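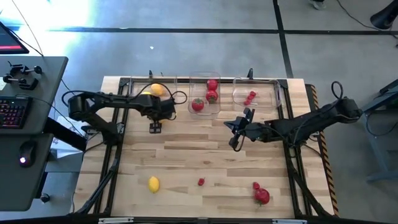
Fig. 1. Two-arm fruit sorting cell, overhead view.

Unit 4: Comparing finger designs

Both designs are tested on the same task. The arm picks one item off the table and releases it inside a clear container. The Jerov finger is slotted and flexes; the Zestbridge finger is rigid. Payload limit in this lab is 800 g.

Log every attempt, including aborted ones. The Prurkberg set has 2,409 attempts, 763 of them on lemons.
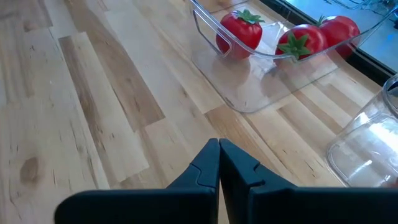 The wrist view is used for the final approach only. Clear walls give weak edges under bright light, so set the release height by hand, up to 40 mm above the container floor.

Reading: Hájek notes, section on contact and slip. Plots due in April.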